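Monday at Weveck

I got to Kirnasham before nine and Teemu Kauppinen already had the kettle on. Weveck gathers its examples in ordinary homes, and I had been wanting to see one of these sessions for ages - people doing chores with a gripper in hand, so that a learning system can pick up the moves.

Jackets were the job of the day. Puffy ones are great fun to watch, all slippery fabric and trapped air!

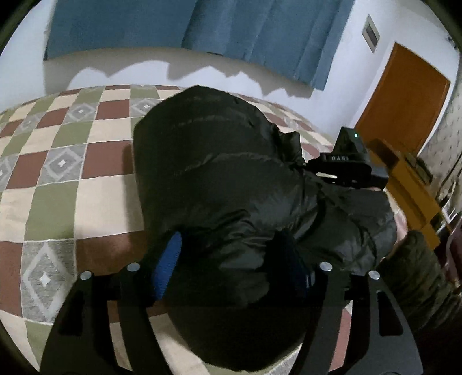
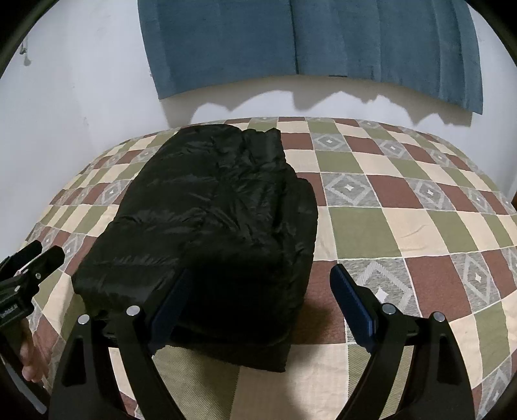
What I took home

Teemu's team had 647 jacket examples before my visit and wants 1058. I tried it myself and my first sleeve took 60 seconds. He keeps the clumsy tries too, which cheered me up a lot. I'd go back tomorrow.

Recent visits
Heiskanen sorting hall
Two days with the Ena team
Weveck, the February visit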